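Tomance Cotton Bedspread, Palm Print, Double
Household Textiles Review
Published 29 March 2023

The Tomance bedspread was purchased at the full retail price in November and has been in regular use since then. It was assessed as a cover for a double bed in a furnished letting, where the bed also serves as the main surface for folding and sorting laundry. That second use is seldom considered by manufacturers, although it is common in smaller homes.

Fabric and handling

The cover is a single layer of woven cotton, supplied without pillowcases. It was washed 14 times at 40 degrees during the review period. Shrinkage was slight and confined to the length. The hems remained straight and no stitching required repair. Ironing is advised on the care label, but a cover shaken out and dried on a line was found to be acceptable without it.

Clothing was folded on the bed after each wash. The surface has enough grip to hold a shirt in position while the sleeves are turned in, and finished piles did not slide when left near the side of the bed. A satin-finish cover from Rarkach, reviewed previously, performed poorly in this respect.
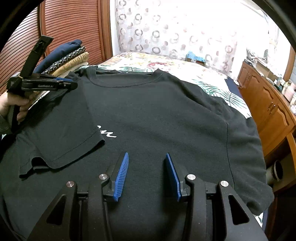
A black T-shirt with one sleeve folded in, beside garments already stacked.

Dark cotton shows lint very readily, and the reviewers examined whether the bedspread contributed to it. Some shedding was recorded after the first two washes. It had largely ceased by the fifth. Households with a quantity of black clothing may wish to wash the cover separately at first.

Appearance

The print consists of large green palm fronds on a white ground. It is a bold design and will dominate a small bedroom, particularly where other patterned fabrics are present. 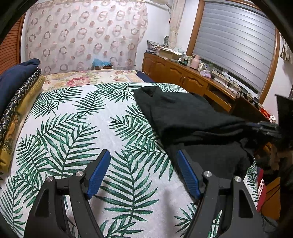
The green has kept its depth in the wash. Used with a floral cover at the head of the bed, the effect is busy – a plain blanket would be the safer choice. The white ground marks easily, and a tea stain required two treatments before it lifted. Purchasers with pets should consider the darker colourway.

Size and value

The double is generous in width but a little short for a deep mattress. The larger size is recommended where a mattress topper is fitted. At 70 pounds, the cover costs more than the comparable Skulluro model, which has a thinner weave and creased more heavily in use.

Recommended, with reservations as to length and the care of the white ground.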